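Wotora Kitchen Sim trial: running log and ticket
Opened by: Rigoberto Bedoya
Product: Wotora simulated kitchen pack, with the Paswood arm controller plug-in
Status: Mostly solved, one item still open
Priority: Normal

Issue as first reported

Hi team, I'm two weeks into the trial and having a great time with it, so please read this as a keen user with a snag and not a grumble! The dishes task (the one called "pan in sink") stalls on me. The arm goes out over the basin, gets to the pan, and then the controller throws "contact unstable, retry" until the run times out. Out of 100 runs overnight, 52 finished. The rest all stopped with that same message. I get the same behaviour with the stock settings and with ours.

Setup: kitchen layout as shipped, nothing moved. Default gripper. Physics step left alone. The Quintero scheduler is starting the runs, one at a time.

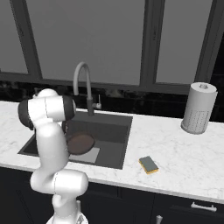

The stall always comes at the reach into the basin, so I started looking there. My first guess was a plain collision with the faucet, and I spent a whole afternoon on it before giving up on the idea. The pan is tilted in the sink with the wrist right up at its rim, and that lean is what got me thinking about the contact shape instead. A tilted round thing against a gripper is a rotten case for any solver, and the pan model may simply be too coarse along the edge.

Reply from Wotora support

Thanks Rigoberto, lovely clear report. Could you try three things and tell us which one changes the count?
1. Set the contact margin for the pan back to "auto". Older project files carry a fixed value over.
2. Turn off "merge small contacts" in the Paswood plug-in.
3. Send the log from one failed run, with the seed.

Update, next morning

Did all three, one at a time so we'd know. The margin was already on auto. Turning off contact merging made a huge difference, I actually cheered at my desk. Failed seed 139 now goes through from start to finish, and it used to fail every single time I tried it. I've put the old and new logs for that seed in the shared folder.

I also ran the whole set again with merging off. Only 2 runs out of 100 timed out, and both of them show a different message ("view target lost"), so I'm treating that as its own problem. See below.

Second item: view target lost

This one comes from the camera side. We use the gripper view to line up before the fingers close, and in those two runs the tracker loses its target as the gripper swings across the darker stone. I played back the gripper view around the dropouts and the tracker's confidence score sinks well before the message appears. My theory is that it's locking onto the stone pattern and then letting go again. Near-black tile with blotchy patches must be a tough background to work with.
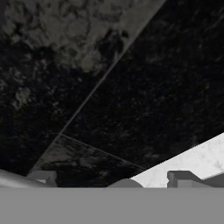
I tried bumping the scene light up a notch and the score recovered on one of the two seeds. The other still drops out. Raising it further washed out the white marble and made things worse, so I've put the light back to normal for now.

Questions for support on this one:
- Can the tracker be told to ignore a surface by name? I found a "mask" field in the settings but no notes on what it accepts.
- Is there a plainer counter and tile set in the pack? I'd happily swap it in for testing.
- Does the Fuvley tracker add-on work with the trial licence, or only with the full one?

Reply from Wotora support

The mask field takes the surface's label from the layout tree, so right-click the surface, copy the label and paste it in. You can list several with commas. A plain grey set is under "finishes". Fuvley does run on the trial licence, though you'll need to restart the program after adding it. We're also changing the default for contact merging in the next update, thanks to your logs.

Update, 4 pm

The mask works! I pasted in the label for the dark tile and the stubborn seed finished on the first go. I've run it a few more times with no dropouts. It would be great to see a line about labels in the help pages, as I'd never have guessed the format.

A few notes on the trial in general, while I'm in here. Loading a layout is quick, the colours and lighting are easy to change, and being able to replay a seed exactly has saved me hours. The settings panel could use a search box. I'd also love a way to favourite a run so I can find it again later.

Still to do: test Fuvley with the mask switched off, and run the full set again with the plain grey finish. Please leave the ticket open until I've posted those results.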